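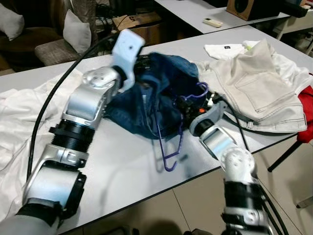

Hanging up the jeans, finally

2026-02-14
By Edgars Adomaitis

I have become a person who hangs up jeans. For most of my adult life they lived folded in a drawer, or draped over whatever was closest to the bed, and I was perfectly content with that. Then the drawer runner went, I moved everything onto a rail while I waited for the glue to dry, and I've never gone back. The glue dried in August!

So this is a long post about clothes, hangers and the joy of doing it all on a proper table. If you came for the bread, the bread will be back next time (the rye starter is fine, thank you to everyone who asked).

First, the hangers. I love a plastic hanger in a silly colour. I know wooden ones are supposed to be better for your coats, and my coats do have them, but for trousers and everyday tops I want something light that I can spot in a dark wardrobe at six in the morning. My favourites are the purple ones. I bought the first few from the household shop in Mesdale, the one with the buckets outside, and then went back for more the same week because I'd been going round the flat looking for things to hang on them. They've got a good long bar, and a long bar is what you want for denim, because a pair of jeans squashed into the middle of a short hanger will come out with a crease like a roof.

I've tried jeans three ways now. Folded over the bar at the knee is the quickest and it's what I do most days. Clipped at the waist looks very smart but takes up the full height of the wardrobe, and mine has a shelf in the way. The third is the one where you thread one leg through and fold the other back over it, so that the whole thing grips itself. It's brilliant for slippery trousers, completely unnecessary for denim, and I do it anyway when I'm in a good mood.

Whichever you go for, shake them out first. Hold them by the waistband and give them a proper crack, like you're trying to frighten a pigeon. Then lay them down, pull the legs straight, smooth the pockets flat with your palm and only then go for the hanger. If I skip the laying down I end up with one leg twisted round the other and have to start again.

Dark jeans get their own end of the rail, by the way. I once let a new pair lean on a cream shirt for a month and the shirt has never been the same.

Beige trousers are a different animal. They show everything. I fold mine with the back pockets facing up so I can tell them apart at a glance - I have pairs that are nearly the same colour, and the stitching on the pockets is the giveaway. They go on the rail too if there's room, but they're well behaved in a pile and I don't mind them there.

White T-shirts I'm still arguing with myself about. Hung up, they get those little points at the shoulders. Folded, they go to the bottom of the stack and I forget I own them. At the moment I'm rolling them, after reading a very long comment thread on the Skastunholm laundry forum (yes, there is one, and yes, I have an account). Rolling is good fun and they sit in the drawer like bread rolls. Ask me in a few months.

While I'm on the subject of white things: check them for marks before you put them away, in daylight if you can. A mark that's been sat in a drawer all winter is a great deal harder to shift than a fresh one. I rub in plain washing-up liquid, leave it for 30 minutes and then wash as normal. It works most of the time. Turmeric laughs at it.

Now, the table. I used to do all this on the bed and my back hated me for it. A big white tabletop at waist height has changed everything! You can spread things out, you can see lint and loose threads against it, and you can get several pieces down at once and decide what goes with what. I'd happily do the sorting for an hour with the radio on. Once you've got the space you find you want to handle the fabrics a bit more, and that's how I got onto the odds and ends, the pieces that aren't clothes at all but have been living among the clothes.
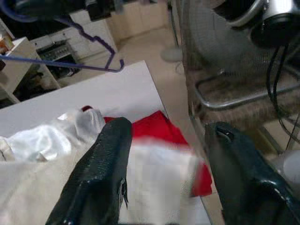

White satin on the left, with the red cloth beside it.

Satin is the awkward one. It won't stay folded, it slides off whatever you put it on, and it picks up a crease if you so much as look at it sternly. I've given up on neat squares. I fold it once, loosely, and then roll it round a cardboard tube, the kind that wrapping paper comes on. My neighbour Jitpraphai put me onto the tubes and she was quite right. She also says never to stack anything heavy on top, and I've learnt that one for myself.

Red cloth I keep well away from anything white in the wash, as anyone would, but I do like seeing the two together when everything's dry and spread out. It's such a cheerful colour. If you're not sure whether a red will run, wet a corner, press it in a bit of old white cotton and see what comes off. I wash mine cold and on its own for the first 3 goes, and after that I relax a little.

I did look into getting a proper storage unit for all of it. Iswood do a lovely one with shallow trays, and I stood in front of it for ages pulling the trays in and out, but it was £173 and I came home with a packet of lavender bags. The tubes stand upright in an old umbrella stand and look rather grand.

Next job is the jumpers. Some of them are older than my kettle, my bike and my marriage, and at least 2 have moth trouble, so there'll be darning. I've got the wool ready and I've watched the video. If you've got a good way of matching a faded navy, please leave a comment, because every navy I hold up to it in the shop looks black by the time I'm home.

Recent posts
Rye starter, week six
A better place for the ironing board
Mesdale market in the rain
What I keep in the button tin
Soup from the bottom of the fridge

Contact | © Edgars Adomaitis | Back to top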